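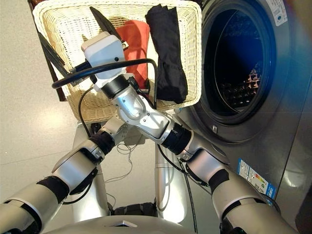
*Page last changed: February 2025*

## Low-histamine / autoimmune elimination block, notes after the January run

Picking this up from the previous page, which ended at the bread argument. Kitchen lab, Danddale, same bench as before. Florin Rusu did the stool and symptom diaries, I did the food prep and the weighing.

Where we stand: 11 people started the elimination phase, 10 finished it. The one who dropped out went back to night shifts and couldn't keep to the meal times. I've left her first week in the spreadsheet but greyed it out.

### What they ate

Base list unchanged from the Lusitz protocol: fresh meat cooked the same day, rice, zucchini, carrot, sweet potato, pear, olive oil, salt. No eggs, dairy, wheat, nightshades, nuts or seeds. No leftovers kept in the fridge overnight; anything not eaten gets frozen within the hour. This last rule caused the most grumbling, and I don't think everyone followed it. Two diaries mention "yesterday's lamb" and don't say whether it was frozen.

Broth was the problem again. The long-simmered one from the old sheet is out. I made a short one in the pressure cooker instead, 34 minutes at full pressure, strained and frozen in muffin trays. Tastes thin. Florin says his tastes fine, but he puts a lot more salt in.

### Symptoms

Joint stiffness on waking is the clearest column. Most people scored it lower by the end of the second week. Fatigue is all over the place. Two people felt worse for the first few days, headachy and flat, then came good. Both had been heavy coffee drinkers and stopped on day one, so I wouldn't put it down to the food. Next time taper the coffee the week before and start the diet after that.

Skin: too few entries to say anything. The diary form has the skin question on the back and half of them never turned it over. Move it to the front.

Bowel column is useless as it is. Florin used the chart numbers, I used words in my own diary, and a couple of people used smiley faces. Numbers only from here on.

### Reintroductions

Order was egg yolk, egg white, butter, white potato, tomato. One food at a time, 3 days between. Yolk gave no trouble for anyone who wrote it down. Tomato had the most complaints, mostly itching and a stuffy nose, but it came last and by then people were eating out again, so I don't trust it. Swap tomato and butter in the next round and see if the complaints follow the tomato or stay at the end.

My own: white potato brought the hands back by the second morning, same as last winter. Stopped it, settled again over the weekend. Will retry peeled and see.

### Supplements

Three people were taking the Avulix magnesium and hadn't mentioned it at intake. It doesn't exclude them but it should have been on the form. Add a line for powders and tablets, with brand and dose, and ask again halfway.

Dobre sent their plain gelatine. Haven't opened it. It shouldn't go in while we're still sorting out the broth.

### To do

- [ ] Reprint diary form, skin question on front, numbers for bowels
- [ ] Ask the two "yesterday's lamb" people whether it was frozen
- [ ] Recalibrate the small scale, it's drifting under 20 g
- [x] Freezer bags, the flat kind
- [ ] Coffee taper sheet (Florin has a draft)
- [ ] Write to Lusitz about whether their pear is peeled or unpeeled, the sheet says both

Spreadsheet is in the shared folder under the old name. Don't rename it, the graphs break.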